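How to run a robot teardown demo at an open day

Posted Monday, August 6, 2018 by Arif Pelupessy

We held our open day at the Prellano workshop in April, and several people have since written to ask how we set up the computer disassembly station. What follows is the way we did it, with the changes I would make next time. It assumes you already have an arm that runs reliably and someone who knows how to drive it.

Pick the job first

Choose one task that fits in 9 minutes, including the talk. We started with a plan to strip a whole desktop computer and dropped it after the first rehearsal. Visitors came through in groups, and a full strip would have kept each group standing far too long. We settled on pulling cables and releasing one drive, with the memory and the processor taken out beforehand by hand.

Desktop towers are a good choice for this. People recognize them, the parts are big enough to see from a few steps back, and the cables give the arm something difficult to do. Old office machines are easy to get. Ours came from Tanasarn, a local refurbisher, who let us have a pallet of retired towers for the cost of the van.

Prepare the towers

1. Disconnect the tower from the wall and leave it unplugged for the whole event. Press the power button a few times afterward.

2. Take the side panel off and check for sharp metal lips. File down anything you would not want to run a thumb along.

3. Remove the processor and the memory if they are not part of the demo. Leave the power supply in place. It keeps the case heavy, and it is not something to open in front of visitors.

4. Unplug and replug every connector the arm will touch. Old plugs stick, and it is better to find out the day before.

5. Clamp the case down. We used two bar clamps over rubber strips. Without them the case creeps every time the arm pulls.

Prepare at least two towers with the same layout. We had one on the bench and one ready to swap in.

Set up the arm

Mount the wrist camera before you do any calibration, then leave it alone. We ran the camera feed to a large screen behind the bench, and that screen did more for the visitors than the arm itself. From outside the barrier you mostly see the back of the wrist. On the screen you see what the fingers are about to touch.

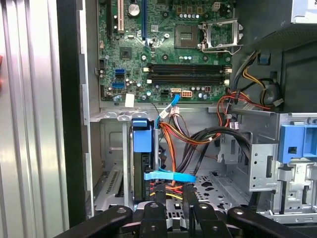 Keep the closing force low to begin with. Ours was set to 40 percent for the drive latch and lower for the data cables. Approach slowly, stop short of the part, and let the operator confirm before the fingers close. The pause feels long when you are practicing alone, but with a group watching it gives you time to say what comes next.

Loose wires are the main problem. They spring back after you move them, so a path that was clear a minute ago may not be clear now. Pichit Chaiyaporn wrote our sequence in Gratov, and he put in a fresh look at the cables before every grasp. It costs a few seconds each time. I would not skip it.

Set the barrier at the full reach of the arm plus a good step. Put one emergency stop with the operator and a second with the person doing the talking. Test both every morning and again after lunch.

Run the session

Two people are enough. One drives and says very little. The other faces the group, explains the step, and watches for hands over the barrier.

Start with the arm parked and pass around a loose drive and a cable so people can feel how much pull a connector takes. Then run the sequence. If a grasp fails, say so and try it again. Our groups asked better questions after a failed grasp than after a clean run.

We took 108 visitors through over the day, with up to 12 in a group. Eight would have been better – the people at the back could follow the screen but could not hear.

Between groups, park the arm, reconnect the cables by hand, and check that nothing has dropped into the case. A stray screw under the drive cost us one session.

What it cost

We spent $400, mostly on the barrier posts, clamps, and a longer video cable. The screen was borrowed from Prinura, along with its stand.

If you want the parts list or the sequence file, write to the workshop and ask for Pichit. Tell him which gripper you have, as the finger offsets will need changing.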